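Birside Open Day: Questions and Answers

Do I need to book?
Yes. Each demonstration admits 24 visitors.

May children attend?
Children are welcome with an adult.

What will the robot be doing?
It handles clothing from a laundry basket, using two arms.
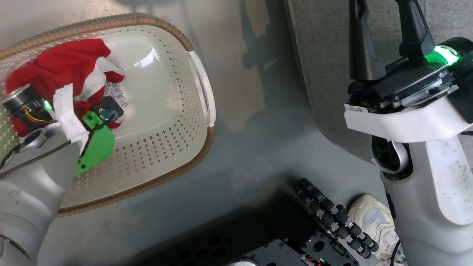 Page last changed: 2018-08-04

May I touch the robot?
No. Visitors are asked to stay behind the marked line.

Whom should I contact?
Please write to Mhairi Leckie, Visits Office.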